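Notebook, March, afternoon into evening
Fladholm bench, kitchen sim, remote sessions through Skidard

Long one today, so get a coffee before you read this. I ran the pick-and-place set again from the hand controllers and finished with 90 tries on disk, of which I'm keeping 81. The other nine were mostly me letting go of the trigger too early, plus one where I sneezed and sent the wrist somewhere I'd rather not talk about.

First thing, the lag. With the Patrício patch in, the arm follows my hand much better than last week, and I stopped doing that silly thing where I overshoot and then creep back. If you're driving tomorrow, please leave the scale at 71 percent — I know it feels sluggish for the first ten minutes, but your shoulders will thank you and the paths come out so much smoother. I went back to full scale for a handful after lunch just to compare and threw them all out.

Still no luck with the left clutch button. It sticks when the controller gets warm. I cleaned it, it behaved for an hour, it stuck again. There's a spare in the Drorkari box under the desk, but it needs pairing and I didn't want to stop in the middle of a run.

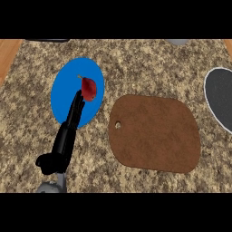
Coming in at the fruit is what I want us all to do the same way, and I've been fussing over it all day. My early tries went straight down from the top, and the replay looked nervous, with lots of tiny corrections right at the end. I like a low, slanting reach much better now. With the pear on its side on the blue plate, I bring the fingers up over the near part of the plate to its lower left and take a breath before closing. Please keep that little pause in! The trainer trims dead time at the start and end of a try but leaves the middle alone.

To do: pair the spare controller, rename tries 82 to 90 so they don't get swept in, ask for more disk (157 GB left, and we eat it fast).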